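Ticket 3000: Simulated kitchen tasks, grasp passes in sim but chore score stays flat
Project: Pudus (household chore benchmark)
Opened by: Mehwish Bukhari
Component: scene assets / grasp / scoring
Status: Closed, with follow-up

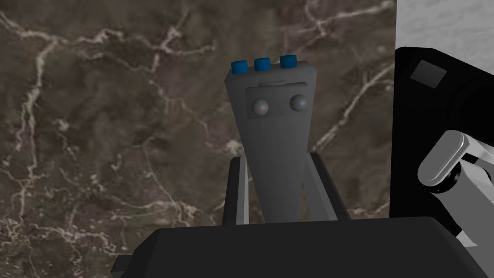 The tidy-up task has been stuck at the same score since the July asset update. The policy picks things up and holds them, and then the episode ends with no credit for the put-away step. I ran 60 episodes on the Plondness kitchen set with the default seed list. Pick was credited in all of them. Put-away was credited in 28.

Before the update, the same policy on the same seeds did better than that, so I don't think this is only the policy being weak. It is weak, but it was weak before too.

Environment
Simulator build 1010, Mosquera scene loader, two-arm robot, parallel gripper. Wrist camera on. Lighting preset left alone.

Steps to reproduce
1. Load any Plondness kitchen with the stone wall textures.
2. Spawn one small object on the counter and set the goal to "drawer" or "shelf."
3. Run the policy to the end of the episode.
4. Compare the event log with the score file.

Expected: the object is inside the goal volume, the gripper is open, and put-away is credited.
Seen: the object is inside the goal volume, the gripper reports open, and put-away is not credited.

Update 1 -- Mehwish
Checked the obvious things first. Goal volumes load in the right place. Drawer joints move. Object mass is the same as before the update. Friction on the finger pads is the same too.

Turned off the wrist camera to see if it was a timing problem. No change. Turned it back on.

Update 2 -- reply from scene assets
Can you try it with a plain box for the object? Some of the newer props have compound shapes, and the scoring code was written when everything was one solid piece. The tapered gray one with three blue buttons on top is a good test in the other direction. The panel, the two mirror spheres and the buttons are all child parts.

Update 3 -- Mehwish
Plain box: put-away credited every time the box ended up in the drawer. Tapered prop: never credited, including one run where I placed it by hand through the console and opened the fingers myself.

So the scorer is the problem, or most of it. It checks whether the gripper is touching "the object," and it looks like it checks each child part separately against a stale contact list. If any part was in contact during the grasp and the list isn't cleared, the object counts as held forever.

Update 4 -- reply from scoring
Confirmed. Contacts are cleared for the root body only. Child parts keep their last state. Patch is on the branch now. Please rerun with the same seeds so we can compare.

Update 5 -- Mehwish
Reran all 60 with the patch. No more episodes where the object is in the goal volume with open fingers and no credit. The failures that are left are real ones:

- The arm reaches the drawer and the drawer isn't open far enough. The policy pushes the object against the front panel until time runs out.
- The object goes in tilted and the drawer won't close.
- The second arm gets in the way of the first. This happens mostly at the corner cabinet.

I'd like to keep these out of this ticket. They aren't bugs. They're what the benchmark is supposed to measure.

Update 6 -- question from Gresteo integration
We have a customer call coming up and they want to know if this means the robot can put a kitchen away. Can we say yes for small objects?

Update 7 -- Mehwish
No. Please don't say that. What the numbers support is that in simulation, with one object, a known goal and a clear counter, it picks reliably and puts away some of the time. A person clearing a kitchen deals with a full drawer, a wet cup, and a thing that has no obvious place to go. We don't test any of those yet. We also don't have matching runs on hardware for this build, so I can't tell you how much of the pick rate would carry over.

If they need one line, say that grasping is in decent shape in simulation and storage is still being worked on. That is accurate and it won't come back on us later.

Resolution
Contact clearing now covers child parts. A regression test was added using the tapered prop and the plain box. July scores for compound props should be treated as too low and rerun before anyone quotes them -- single-body props are not affected.

Follow-up
Separate ticket to be opened for drawer opening distance. Separate ticket for arm interference at the corner cabinet, assigned to motion planning.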